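Faltden winter reading scheme to run again after record first year

23 Dec 2018

The winter reading scheme at Faltden Library is coming back, and this time it will run right through to the end of March. Last winter 1172 books were borrowed through the scheme by children and grown-ups across the town, and we are thrilled to be opening it up to even more readers!

The idea is a simple one. Anyone who joins is given a reading card with 30 squares on it. Each square has a small challenge, such as reading a book set on an island, reading aloud to someone older than you, or finishing a story you once gave up on. You can fill in the squares in any order and at any speed, and picture books, comics, audiobooks and large print all count. So does reading the same favourite over and over, which plenty of our youngest members did last year with great determination.

New for this winter is a set of challenges chosen by readers themselves. We put out a box for suggestions in the autumn and were delighted by what came back. Two of the best are "read a book your neighbour loves" and "read something with a map in the front" - the second has already sent several of the library team hunting along the shelves in their lunch breaks.
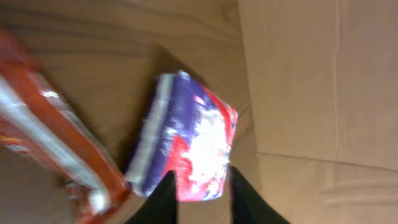
The evening story sessions are returning as well. They will be held in the upstairs reading room, with cushions on the floor for children and proper chairs for everybody else. Each session lasts an hour and has a theme, starting with winter journeys and moving on to ghost stories (gentle ones), sea tales and stories from the kitchen. Hot drinks will be served at half time, and you are welcome to come in slippers. There will be 23 sessions in all, and none of them needs booking.

The Kingi Bookshop on the high street is joining in for the first time and has given a shelf of new paperbacks to be lent out through the scheme. Undero, the community bus service, will make an extra stop outside the library on story evenings, so that families from the outlying villages can get home afterwards without a long walk in the dark. We have been asked for this more than anything else, and it is lovely to be able to say yes.

Readers who can't get to the library need not miss out. The home delivery service will bring reading cards along with its usual bags of books, and cards can be sent back the same way when they are full. Local printer Loltix has made a large-print version of the card too, with bigger squares and thicker paper.

Everyone who hands in a finished card will have a bookplate with their name on it placed inside a library book of their choice. Last year's choices ran from a guide to British moths to a very well-worn book of dinosaur jokes, and it has been a joy to come across the names while putting books back.

Cards are free and can be picked up from the front desk during normal opening hours. There is no age limit, and you can join at any point during the winter. You will need a library card to borrow books, but staff can set one up for you on the spot.

ENDS

Notes for editors

The winter reading scheme is run by Faltden Library and is now in its second year.

Reporters are welcome at the story sessions. Please speak to the front desk beforehand if you would like to take photographs.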